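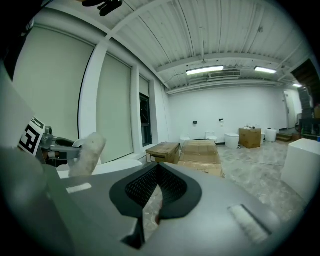 Handheld gripper recording practice is the set of house rules people follow when they record tasks with a gripper held in the hand, so that a robot arm can later learn from the recordings. I've kept this entry going on the Plela wiki for a couple of years now, so you're getting my opinions along with the rules (sorry, and feel free to edit!).

Origins

Most of what we follow started as a two-page sheet by Lorne Nguyen at Radia. He wrote it one February after a batch of 200 recordings had to be tossed over a marker that was stuck on crooked. Védís Hafþórsson at Østergaard then stretched it into the version everybody passes around, which has 172 numbered rules. I've read them all. You can skip the ones on file names.

Before recording

Check the printed markers first. They should be flat, clean and firmly stuck down, and if a corner is lifting, print a new one. I used to press them back with my thumb and hope, and Védís caught me every single time.

Next, look at the finger pads. Fuzzy pads pick up lint like crazy, so brush them out, and swap both together so the grip stays even. Open and close the gripper fully 2 times before the first take.

Then walk the room. Shades should stay where they are for the whole session, and the same goes for the ceiling lights. Flattened boxes on a tile floor slide when you step on them, so move them out of your path before you start.

During recording

Move at a calm, normal pace and keep the fingers in view. If you drop something, finish the take anyway and flag it – the Flestomach crew wants those kept, and I've come around to their side. Sessions run up to 800 takes, and I think that's too many for one pair of wrists, but the rule stands for now.

Disputed points

Whether people can switch hands mid-session is still being argued. Radia says no. Østergaard allows it with a note in the log. I switch, and I write the note.

See also: marker printing, pad replacement, session logs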